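El taller de pinzas, segunda parte

16 de julio de 2019

Sigo con lo que dejé pendiente sobre el club. En junio terminamos el brazo y desde entonces casi todo el trabajo ha sido con la pinza. Somos pocos en verano y el local de siempre cierra por las tardes, así que repartimos las sesiones entre las casas de los que tienen sitio.

El reto de este año en Devasholm consiste en coger objetos pequeños de una superficie plana y dejarlos en otro punto. Hay 24 intentos por equipo y no se puede tocar el brazo entre uno y otro. Las piezas grandes las teníamos resueltas desde la primavera. Las finas, no.

Sarmīte Ots, que lleva la parte mecánica, rehízo los dedos en amarillo. Los anteriores eran macizos y pesaban demasiado para el motor. Los nuevos tienen huecos rectangulares en la cara, con las costillas entre medias, y bajamos 73 gramos en total contando los tornillos más cortos. Con ese peso menos pudimos volver a la velocidad que teníamos antes de cambiar la muñeca.
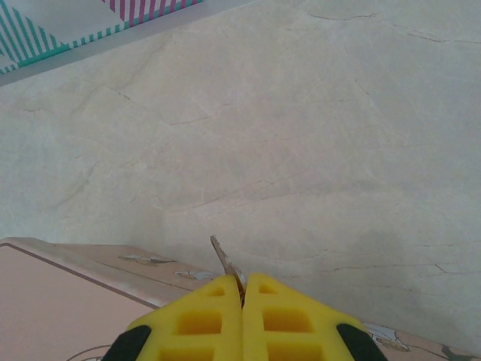 El otro problema era el cierre. Si los dedos no llegan a la vez al centro, el primero empuja la pieza y el segundo la agarra torcida o no la agarra. Ajustamos la posición cero tres veces y al final dejamos el valor en 472, apuntado en la tapa de la caja de control para no tener que buscarlo en el cuaderno.

También cambiamos de programa. Empezamos con Holub, que es cómodo para mover el brazo a mano pero guarda muy poco de cada prueba. Ahora usamos Reltora y ya tenemos más de 3,000 registros entre todos. Ordenarlos es bastante aburrido. Me tocó a mí las dos últimas semanas y la mitad de los nombres de carpeta no seguían la norma que habíamos acordado, incluidos los míos.

Lo que más nos cuesta son las piezas metálicas delgadas. Quedan pegadas a la superficie y hay que bajar mucho. Probamos a entrar inclinados, como hace el equipo de Bradivon, y a mí me parece mejor entrar recto y despacio. Sarmīte no está de acuerdo. Vamos a hacer una tanda de cada manera, con las mismas piezas y el mismo punto de salida, y comparar.

Quedan por hacer la funda de los cables y el informe, que tiene que ir firmado por todos. Si alguien del club lee esto, falta que devolváis el juego de llaves Allen pequeñas, el del estuche gris. La próxima sesión es en mi casa, a la misma hora.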